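Robot pickers at Hulton packhouse leave staff asking what comes next

Workers at the Hulton fruit packhouse have been told that two-armed robots will take over part of the picking and sorting work from November, and that no jobs will go. Plenty of them have heard that sort of promise before.

The machines come from Jorklow, which has been training them on artificial fruit hung in bunches. Tokham, the company that owns the packhouse, says the arms will deal with the "dull, repetitive" end of the job and free people for quality checks. It has not said how many checkers it needs. The site employs 300 people at the height of the season, most of them on short contracts. 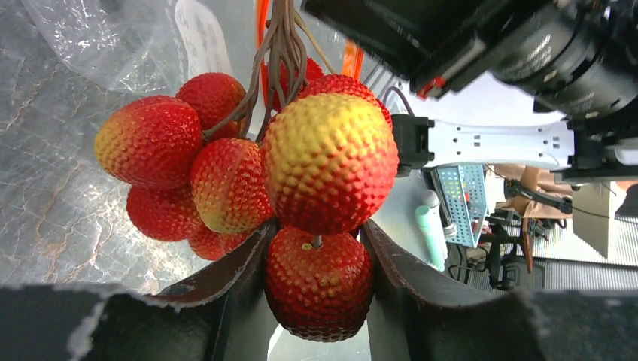 Girish Negi, who has worked on the sorting line for nine years, went to one of the staff briefings. "They kept saying it would help us," he said. "I asked who'd be on the line in a year's time and was told that was still being looked at."

He also doubts that practice on artificial props says much about the real crop. Ripe fruit splits, leaks and comes off the stalk when it feels like it. Jorklow has given no figures for damage or for speed, and Tokham would not say what rate the arms must reach before they count as a success.

The trial is due to last six months. Anyone moved off the line will get six hours of training in how to restart a stopped arm and clear a jam, at the same hourly pay. Minding a machine that stops is a different job from sorting, and staff want it graded as one.

Tokham said pay would be reviewed once the trial was over. A similar review was promised at its Ntuli site, where workers say they are still waiting for the result.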